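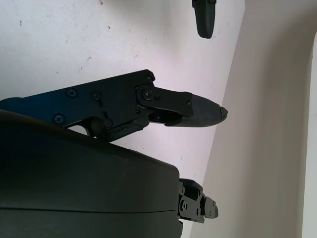 The Ostier Society held its annual meeting in the lecture hall at Garkari. Sowmya Venkataraman was session chair. Her instructions ran to one page: each speaker had six minutes, and the bell was final.

Paper 34 was the last before lunch. Noel Umali had submitted it under the title "Settling Rates of Fine Silt in the Lower Fluda." He connected his laptop, checked the pointer, and said nothing for 30 seconds.

"You may begin," Venkataraman said.

"The abstract is wrong," he said. "I reported 119 samples. One of them was tap water."

A pen stopped in the second row. She looked at the timer – it was running.

"Which one?"

"I don't know. The labels came off in March."
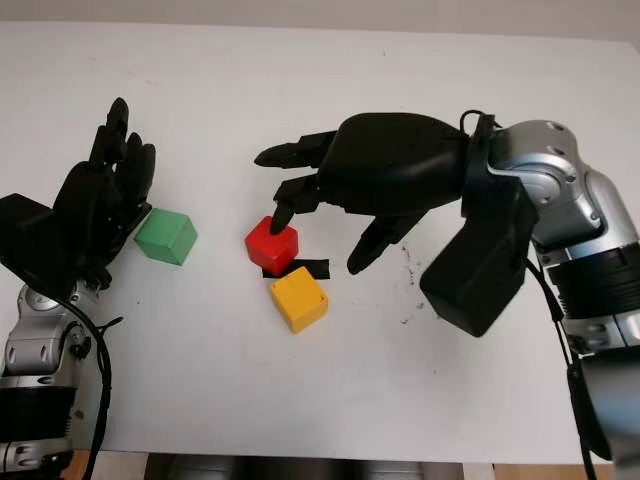
Discussion

Professor Ambrosio asked whether the result held without the sample in question. Umali said he had removed each sample in turn and repeated the fit. The slope changed in the third decimal place.

"Then why mention it?" Ambrosio asked.

"It was in the jar rack with the others. I drank from that tap for two years."

The bell rang. Venkataraman wrote "accepted with correction" on the form, then crossed out the last two words and wrote them again more clearly. Umali was still at the lectern, winding his cable into a loop. She held the door until he had finished.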